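**27th January**

The demonstration room was opened for the winter session, and the day was given over to the arrangement of the chemistry table. Attendance was not required on a Saturday, and the building was quiet. The delivery from Kelamix had been signed for at the front desk. The invoice, numbered 106, has been passed to the accounts office, where it will be settled within 32 days. A second order, placed with Drimar, remains outstanding – a reminder has been sent.
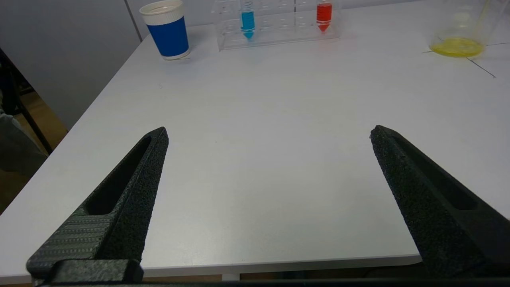
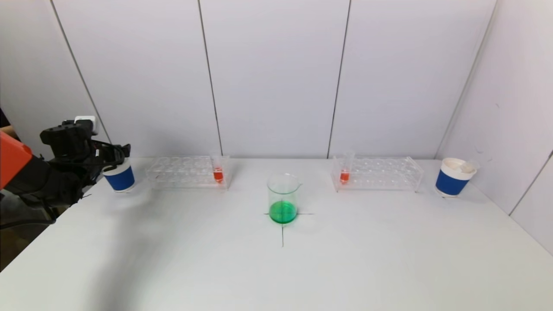 The layout follows the plan agreed earlier in January, which asks that visitors be able to follow each step from their seats. Colour was the chief consideration. The beaker with the green liquid stands on the black cross at the centre of the table, and the two tubes of red are placed to either side of it in their clear racks, facing one another. The cups with the blue band were put at the rear corners. The pale wall panels make a suitable background, and the proposal to hang a dark cloth has been withdrawn. I am satisfied with the arrangement, though I should have preferred racks with fewer holes.

The seating plan was then reviewed. It provides 40 places, of which three are to be kept for late arrivals. The labels from Kleinschmidt were found to be too large for the tubes and will be returned on Monday. The room was locked at the usual hour and the key handed in at the desk.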